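5. Setting the hands and training the pole grip

This section covers the two-arm build on the Skustau base with the Vandemano hands fitted. Sections 3 and 4 (arm mounting and joint limits) must be complete before you start. Allow a full evening for the first attempt, or a Saturday morning if the workshop is shared and the bench has to be cleared by lunch.

5.1 Before you begin

You will need:
the Hourani control box, firmware loaded as in section 2
two Vandemano hands, left and right
one straight pole, rigid, with a smooth finish
one sheet of black cloth for the bench
a 2.5 mm hex key
the emergency stop, wired and tested

CAUTION: The arms can reach past the front edge of the bench. Keep your head and hands outside the swing area whenever the control box is live, including in Hold mode.

CAUTION: Do not wear the emergency stop on a lanyard. It must sit on a fixed surface within reach of the operator.

5.2 Preparing the work area

1. Switch off the control box and wait for the fan to stop.
2. Spread the cloth over the bench. Matt black is preferred. The depth camera reads bright worktops as part of the pole at close range, and the grip height will then be wrong.
3. Push the cloth back from the moving joints. Folds are acceptable under the forearms but must not reach the elbow gap.
4. Route the loose cables to one side of the base and keep them off the walking path. Tape them down if other people use the room.
5. Stand the pole upright in its foot, within reach of both hands. Check it with a level in two directions.

NOTE: Earlier copies of this guide told you to clamp the pole at the top. This is no longer needed with the Romano foot, which is heavy enough to stay put under the loads used here.

5.3 Zeroing the hands

1. Switch on the control box and select Setup > Hands > Zero.
2. Open both hands fully. If one finger stops short, switch off and check the tendon screw at the root of the finger. A quarter turn is normally enough.
3. Enter 500 as the closing limit for each hand. Do not use the default of 4000 – it is meant for the older gripper and will strain the finger drives.
4. Close each hand on nothing, then open it again. Do this three times.
5. Write down the zero value shown for each hand. On our build the left reads 144 and the right reads 776. Yours will differ. A large gap between the two is not a fault.

If the zero value changes each time you close the hand, the encoder plug is loose. Reseat it and start again from step 1.

5.4 Guiding the grip

The grip is taught by leading both arms to the pole and storing the position. Work at low speed for the whole of this procedure.

1. Select Teach > Two hands and set the speed to Low.
2. Bring the right hand to the lower part of the pole and bend the fingers round it. Leave the arm in Hold.
3. Bring the left hand in towards the base of the pole from the opposite side. Keep the wrist level with the forearm.
4. Look along both forearms from head height before closing further. Neither wrist should be pushing the pole sideways.

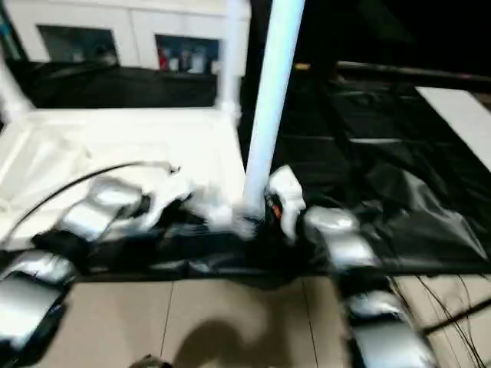 Fig. 5-1. Both hands at the lower part of the pole, seen from head height. Black cloth beneath the arms.

5. Close the left hand to the point where the load bar on the screen first moves, then stop.
6. Press Store. The box beeps once.
7. Open both hands and back the arms away, right arm first.

CAUTION: If a cable lies across a work surface near the hand, check its slack at both ends of the arm's travel before you run a stored grip. A snagged cable will pull the hand off its zero.

5.5 Checking the stored grip

1. Select Run > Step and play the grip one move at a time.
2. Watch the pole at each contact. A slight lean is acceptable. If the foot lifts, stop and repeat 5.4 from step 2.
3. Once the stepped run is clean, play the grip at Low without stepping.
4. Leave the speed at Low until section 6 is complete.

NOTE: Stored grips made before the April firmware do not carry over. Delete them and teach them again.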